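Akdale fabric shaver, three months in

Posting this because the listing for the Akdale has maybe six reviews and half of them are about the shipping box. Bought mine in September, paid 25 for it, used it on pretty much everything I own that sheds. Long review, sorry. Skip to the end for the short version.

Background. I live in fleece. Cold apartment, old windows, landlord who thinks 60-something is warm. So I have pullovers, blankets, a robe, two pairs of lined sweatpants, and every one of them goes nubby after a season. Had a Stedville shaver before this, the little battery one. Fine for sweater cuffs. Useless on anything bigger than a sock. Ate batteries. The blade guard cracked and that was the end of it.

What you get with the Akdale: the shaver, a charging cord, one spare blade, a brush the size of a matchstick (lost it in a week), a height ring that snaps over the head. No case. No pouch either. The lint bin is clear plastic and pops off the back.

Charging is slow. I plug it in after dinner and it's ready by bedtime. Runs long enough to do one throw blanket, both sides, if you don't dawdle. Gets weaker toward the end and you will notice, it starts pulling instead of cutting. Stop when it does that. I didn't once and now there's a thin spot on my robe.
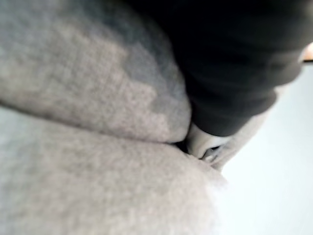
First real test was fleece. Specifically the cheap kind that looks great in the store. Ring on, medium height, small circles, fabric pulled flat over a hardcover book. Worked really well. Not like-new well. But I'd wear it to the store again, which I had stopped doing. The bin filled up twice on one sleeve. Gross and very satisfying.

Do NOT skip the flat surface part. Fleece bunches, the head catches the fold, and you get a nick. The instructions say this in tiny type on the back of the sheet, under the part about not using it in the bath. Should be at the top in huge letters.

Also wash first, dry all the way, then shave. I did it the other way around the first time and the washer knocked loose a whole new crop of pills. Had to do it over. Inside out in the wash, cold, no fabric softener. Softener makes my fleece feel waxy and I swear it pills faster. Might be in my head.

Speed settings. There's two. Low is pointless, I used it once. High is loud. Like an electric razor in a coffee can. Cat leaves the room. If you have a sleeping baby or thin walls do this in the daytime.

Now sweats and jersey. Softer cotton stuff, the dark gray kind that shows every speck. Ring off or on the lowest setting, very light hand. Took the fuzz off the seat and inner thighs of my sweatpants fine. It does not take off lint, different problem, you still need a roller for that. People mix these up constantly in the reviews and then leave one star becuase the thing won't pick up dog hair. It's not for dog hair.

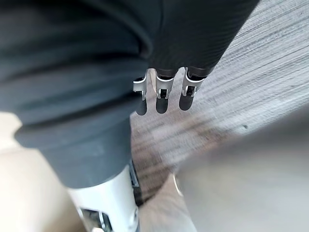
Cuffs and ribbing are the hard part. Ribbed knit has ridges and the head only hits the tops. Stretch it over something round, I use a jar, and go with the ribs, then across. Takes forever. Came out ok. Elastic waistbands I just leave alone, too easy to catch a thread.

Wool: okay on a thick cardigan, scary on a thin one. I did a test patch inside the hem and decided against the rest. For good wool I'd still go with a sweater comb. The Radulović comb is what I have, it's a plain handle with a mesh edge, no battery, no noise, lasts forever. Slower but I've never put a hole in anything with it. If you only own nice knits, get the comb and forget the shaver.

Couch cushions: yes! Surprise winner. The arm of our couch was all little balls from elbows and it cleaned up in one evening. Head is wide enough that it doesn't feel like mowing a field with scissors. Watch out for piping and zippers.

Did also borrow a Sumham to compare, the corded one. Stronger, no question. Bigger head, never dies halfway. But it costs 68 and the cord is short so you're stuck sitting next to the outlet like you're on an old phone. If I had a house full of upholstery I'd pay it. For clothes, no.

Stuff I don't like about the Akdale. The bin comes off too easy, bumped it with my thumb and got a lapful of fuzz. Twice. Power button is right where your palm goes. Lint packs in behind the blade and you have to take the cap off and dig it out with a toothpick or a dry toothbrush, and if you don't the motor gets hot. Turn it off before you do that, obviously. Replacement blades are sold only on their own site and were out of stock both times I looked. I'm on the spare already. First blade started to go dull after the couch.

Emailed them about the blades. Got an answer in a couple days, polite, said more were coming, no date. So who knows. The box says good for 500 uses, whatever a use is. A sleeve? A whole blanket? Not on one blade thats for sure.

Other thing, there's no light on it. Pills on dark gray are hard to see in the evening under a ceiling bulb. I put a desk lamp down low to the side so they cast a little shadow, makes a huge difference. Do that with any shaver.

Does the pilling come back? Yeah. Two or three washes on the cheap fleece and it's starting again, mostly under the arms and where my bag strap rubs. Every pass takes a bit of fabric with it so I'm not going to do it weekly. Once or twice a winter seems right. Better fleece hardly needed a second go.

Short version:

Good on fleece, blankets, couch arms, sweatpants
Meh on ribbing
No on thin wool, lace, anything with loose loops
Loud, bin falls off, blades hard to get
Cheap enough that I'm not mad

Four stars, would be four and a half if the bin latched. I'd buy it again at this price, not at full price. If the blades never come back in stock I'll come edit this down to three.

Edit: someone asked about microfleece sheets. Tried it on a pillowcase, ring on the highest setting, no damage, looks better. Haven't done the fitted sheet, I'd have to do it on the bed and I don't want fuzz all over the mattress. Someone else asked if it charges off a laptop, it does, even slower though.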